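Compte rendu de la réunion de l'association de l'atelier Umska

Septembre, réunion ouverte à 18 h 30, dans la grande salle du rez-de-chaussée
Présents : le bureau au complet, les responsables des groupes Bainbridge et Pidton, une dizaine d'adhérents
Excusés : deux adhérents du groupe Pidton

Ordre du jour
1. Approbation du compte rendu précédent
2. La grande salle : éclairage, sol, circulation
3. L'étage et l'escalier
4. Rangement et étiquetage
5. Portes ouvertes
6. Questions diverses

1. Approbation du compte rendu précédent

Adopté sans modification, à l'exception d'une coquille sur le nom de Prodinell au point 3 (un seul n avait été mis). La version corrigée remplace l'ancienne dans le classeur.

2. La grande salle : éclairage, sol, circulation

Grand plaisir de se retrouver dans un local aussi vaste ! Plusieurs adhérents découvraient la salle depuis la peinture des murs et les compliments ont duré un bon moment. Le blanc change tout, on a gagné en lumière même en fin de journée, et les poutres d'acier peintes de la même couleur que le plafond plaisent beaucoup. Une personne avait voté contre au printemps et a demandé que son changement d'avis figure au compte rendu : c'est fait.

Éclairage. Les longs tubes fluorescents donnent satisfaction au-dessus de la zone centrale. Le groupe Bainbridge, qui travaille le plus souvent au fond, trouve la lumière un peu juste pour les travaux de précision. Deux pistes ont été discutées : ajouter un luminaire près du mur du fond, ou installer des lampes d'établi orientables. La deuxième a l'avantage de pouvoir être essayée tout de suite, avec les 4 lampes qui dorment dans la réserve. Essai d'un mois, puis on en reparle.

Sol. Le béton se balaie très bien et personne ne regrette l'ancien revêtement. Reste la question de la poussière. Prodinell propose un traitement de surface, avec une intervention qui immobiliserait la salle pendant 2 journées. Le groupe Pidton demande que cela ne tombe pas juste avant les portes ouvertes. Accord général là-dessus. On demande à Prodinell un devis écrit, en précisant bien s'il faut déplacer tout ce qui est au sol ou si l'on peut procéder par moitiés.

Circulation. Il est rappelé que le passage entre la porte et l'escalier doit rester libre en permanence. Le marquage à la bande adhésive adopté la dernière fois n'a pas encore été posé. Le groupe Bainbridge s'en charge, couleur jaune, et la bande est déjà achetée.
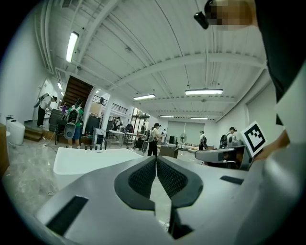
Une longue discussion a suivi sur l'emplacement des grands travaux. Jusqu'ici chaque groupe s'installait où il voulait, ce qui marchait à merveille tant que nous étions peu nombreux. Nous sommes maintenant 67 adhérents à jour de cotisation (un record, applaudissements dans la salle !) et il faut s'organiser un peu. Proposition retenue : le centre reste un espace commun sans attribution, réservable par demi-journée sur le cahier. Les côtés sont répartis entre les groupes. Chacun remet sa zone en état avant de partir, même si le travail continue le lendemain.

Proposition adoptée, une abstention.

3. L'étage et l'escalier

L'escalier de bois suscite toujours autant d'enthousiasme. On avait parlé de le remplacer il y a deux ans et l'assemblée se félicite de l'avoir gardé, il donne beaucoup de caractère à la salle. Les marches foncées se distinguent bien, ce qui est appréciable quand on monte les bras chargés. Un adhérent suggère tout de même de poser des bandes antidérapantes sur le nez des marches. Accepté, à condition de les choisir discrètes.

La mezzanine pourrait accueillir le coin lecture et la documentation technique, pour l'instant répartis dans trois armoires différentes. L'idée plaît énormément. Il faudra vérifier la charge admissible avant d'y monter quoi que ce soit de lourd : le bureau ressort les plans du bâtiment et les apporte à la prochaine réunion. Rappel au passage, rien ne doit être posé ni suspendu sur le garde-corps métallique.

4. Rangement et étiquetage

Superbe travail du groupe Pidton sur la visserie, entièrement triée pendant l'été. Les bacs sont étiquetés par diamètre puis par longueur. Il est demandé de ne plus rien verser « en vrac en attendant » dans le premier bac venu. Un bac « à trier » est prévu à cet effet au bout de l'étagère.

Le même système va être étendu aux consommables : colles, abrasifs, rubans, chiffons. Un lot de 1 000 étiquettes autocollantes a été commandé, de quoi voir venir. La question du feutre (noir indélébile ou étiqueteuse) a été posée, débattue avec passion et reportée.

Les outils empruntés sont notés dans le cahier à côté de la porte, avec la date de sortie et la date de retour. Il manque toujours deux serre-joints et la petite équerre.

5. Portes ouvertes

Principe confirmé avec beaucoup d'entrain. Chaque groupe présente un travail en cours et laisse les visiteurs essayer quelque chose. La zone centrale sera entièrement réservée à l'accueil. Le groupe Bainbridge prépare un parcours fléché, le groupe Pidton s'occupe des tables et des boissons. L'affiche de l'an dernier avait été très remarquée et on repart sur le même modèle, avec une photo récente de la salle.

L'étage restera fermé au public cette fois-ci.

6. Questions diverses

Chauffage : remise en route courant octobre, comme d'habitude. Prévoir un pull d'ici là.

Clés : un double supplémentaire est demandé par le groupe Bainbridge. Accordé.

Café : la cafetière fuit. Un adhérent en apporte une autre, merci à lui !

À faire avant la prochaine réunion
Pose du marquage jaune : groupe Bainbridge
Essai des lampes d'établi : groupe Bainbridge
Demande de devis à Prodinell : bureau
Recherche des plans de la mezzanine : bureau
Étiquetage des consommables : groupe Pidton
Achat des bandes antidérapantes : bureau

Séance levée à 20 h 45. La prochaine réunion se tiendra en novembre, même salle, même heure.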